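Speaker notes – Plates, bowls and the small table
Community kitchen series, Burncombe
Speaker: Siham Aoun
Slot: 25 minutes, then questions. Start at 10:15.

Slide 1. Title
Say good morning. Thank Irfan Butt for the room and Crescencio Ayala for going through the draft.
The talk is about tableware on a table that is too small for it. Bowls and plates, mostly. Very little about food.
Ask who here has set up a shared meal in the last year. Wait for hands.

Slide 2. Where I started
I ran the serving side at the Pravirport lunch hall for three winters. We had 809 pieces on the shelf list and one long counter. In December we lost the counter to a leak and had to serve from small tables.
At first we carried on as before. Plates went down wherever there was a gap. People reached across each other and the bowls ended up on top of the plates.
Pause here. Kaiwen Fang was on the floor that month and may want to add something. Keep it short if so.

Slide 3. What goes wrong on a small table
Plates take more room than you expect. A rim pushed against a bowl tips when someone leans on it.
Bowls drift. Someone moves one to make space and puts it down in somebody else's space.
Colors get ignored. We owned bowls in a dozen colors and used them as if they were all the same. If the red bowl always means the same thing, people stop asking.
Tall things end up in the middle, where they block the view and get knocked. Move them to the side before anything else goes down.

Slide 4. Two levels
A low platform at the back of the table gives you a second shelf without a second table. Ours at Majimbun was a plank on blocks and cost nothing.
Keep light pieces up there. A stack of heavy plates on a raised edge is asking for trouble.
Leave the front level for what people are using now.
If asked about height: a hand's width is plenty. Higher than that and people at the back can't see into the bowls.

Slide 5. Paper or hard plates
This comes up every time, so deal with it here.
Paper plates slide on a bare tabletop. A mat helps.
Hard plates stay put but someone has to wash them. Skundmont bought 700 and had nowhere to dry them. They went back to paper for the big days and kept the hard ones for small groups. I think that was the right call.
Patterned rims are useful with either kind. You can see at a glance where the plate ends, which matters on a crowded table.

Slide 6. Order of setting
Clear the table first, all of it.
Tall things to the side.
Platform next, if there is one.
Plates before bowls. The plates are flat and fix the spacing.
Bowls last, with the rim facing up and a gap between each bowl and the next plate.
Chandrasekhar Krishnan does it the other way round, bowls first, and it works for him with soup. Mention this – somebody always asks.

Slide 7. Two pictures to look at
Give people half a minute before talking.
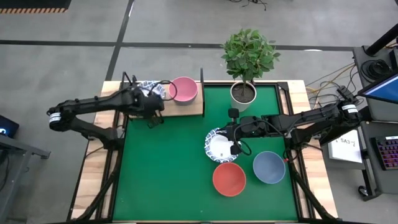
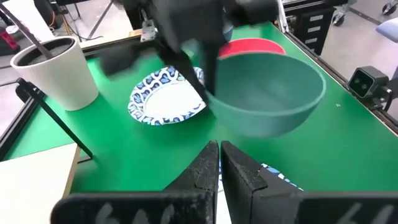 Green under the dishes in both, and plates with blue in the pattern. Ask the room which piece they would move first. Take three or four answers and don't correct anyone.
If it stays quiet, ask about the bowls.

Slide 8. Clearing
Clearing is the part people skip when they plan.
Nest bowls by size, and check each one is empty before another goes in it. Flat pieces go in their own pile. Don't use a bowl as a lid for a plate.
At Pravirport we served 53 on a normal day and two people could clear in the time it took to boil the kettle. Before we sorted by shape it took four people and there was a lot of standing about.
Cups go last. They roll.

Slide 9. Cost
Only show this if we are on time.
The hall spent 2,000 on tableware over the three winters, nearly all of it on replacing chipped bowls. Plastic bowls brought that down. Some people dislike them – fair enough, I don't love them either.

Slide 10. Questions
Handout is on the chair by the door. Crescencio has spare copies.
Finish by 10:40 so the next group can get set up.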